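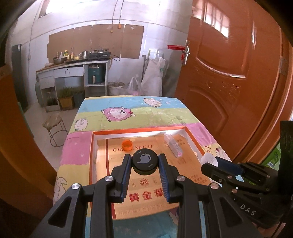

1/ ok so a few of you asked why I went quiet after the big "we hit 2,231 recordings" post. We had a fault in our own pipeline and I was too grumpy to write about it. Grab a snack, this is a long one

2/ Quick background if you're new: I do tabletop data for Bradwood. Two grippers, one in each hand, and I pick small household stuff up and put it in and out of a box. All day! My wrists are amazing now. The recordings get turned into training runs for the arms over at our test bench

3/ May 22, 2023, bench day. Marites Calimlim loads a replay on the left arm, real simple one, pick up a plastic cup and set it down. Arm goes to the cup, jaws stay wide open, up it goes with nothing. Meanwhile the RIGHT arm, which was supposed to be sitting there doing nothing, snaps shut

4/ Her fingers were maybe a hand's width away from it. She hit the stop and she's fine, not a scratch. But she was pretty shaken and so was I when she called me. Please keep your hands out of there even when an arm is "parked"

5/ First guess was me. Fair enough, I'd been getting sloppy with how I close the jaws on thin things. The flat Hello Kitty case is a pain, you have to get it standing up between the pads and keep it there, and my left hand always wants to go grab the teal thing at the same time

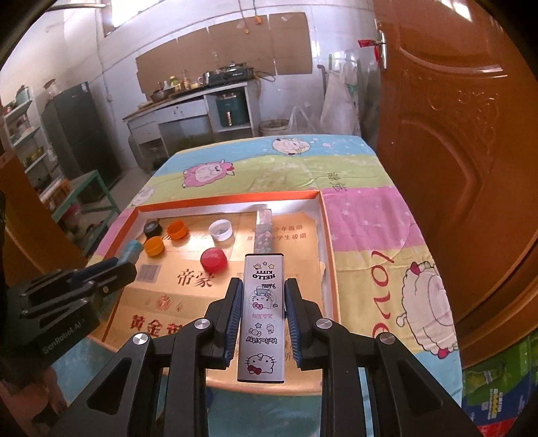
6/ So I sat down with Noel Mercado and we watched my recordings side by side with the jaw numbers. Case goes up in one gripper, and the width reading that closes belongs to the other one. Every single time. Ok so my hands were doing the right thing and the file was lying

7/ The culprit was our Hindico export script (that's our in-house converter, named after Noel's old street). It sorted the two grippers by whichever one woke up first. Switch on left, then right, and you're good. Switch them on the other way and the jaw widths swap sides while the positions stay put. No error, no warning, nothing

8/ I'd changed my setup routine the week before and started switching on the right one first. My charger moved to the other side of the table, that's the whole story lol

9/ Damage: 67 recordings with swapped jaws. Annoying but fixable, the raw files were fine so Jennylyn Macaraeg ran them all through again overnight. I spot checked a bunch with my coffee and they looked good to me

10/ What we changed: the script reads the side from the gripper's own ID now, and if it can't find one it quits. I also start every recording with left close, left open, right close, right open. Feels silly, takes no time, and you can see a mixup right away when you scrub through

11/ On the bench, both arms get powered down unless the replay calls for both. Marites wrote that one and I am not arguing with her! Replays also run at slow speed the first time, hands behind the tape

12/ Still not sorted: the file viewer draws both jaw graphs in the same gray - so you can stare at a swapped one for ages and see nothing wrong. I've been asking for colors since November. Cherry Mae Fajardo, if you're reading this, blue and orange please, I will bring lunch

13/ Somebody's going to ask, so: yes I went back to the same box and the same little things in it. Same sheep tablecloth too. If you do two-handed recordings and your export guesses which side is which, go check it tonight, and tell me what you find, my replies are open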